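3.2 Light and air in the shared workroom

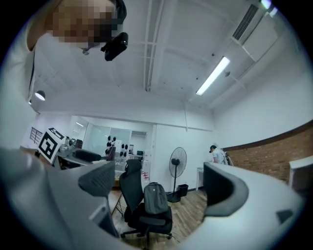
What makes a workroom comfortable enough to stay in all afternoon? Mostly light that reaches the desk without glare and air that moves without blowing on anyone's neck.

Figure 4. Ceiling of a workroom, with a fluorescent tube light, an air conditioning unit and a black spotlight. Window blinds are on the far left.

We were delighted by how much people had to say about ceilings. In the first round of interviews at Hodidstead, we asked 53 desk workers to name the thing they would change first, and lighting came up before chairs, noise or storage. Fikri Hutapea, who ran the interviews, had set aside one short question for it and soon had to give it a page of its own.

Rooms like the one in Figure 4 are a pleasure to study, as they mix several kinds of light under one white ceiling. A tube light spreads its glow widely, while a spotlight favors one patch of the room, and blinds let people tune the daylight for themselves. Our Prarkham diaries, kept by six people through August, show how often that tuning goes on – eight times in a single day at one desk!

Air was the livelier topic. People who sat directly in the path of a cooling unit tended to describe the whole room as cold, and their neighbors a few steps away called the same room stuffy. We find this split fascinating, and it matches what Halvorsen's early survey of small offices suggested. Moving a desk was the most popular fix in the diaries, ahead of changing the thermostat.

Section 3.3 takes up the desks themselves, beginning with how screens are turned in relation to windows.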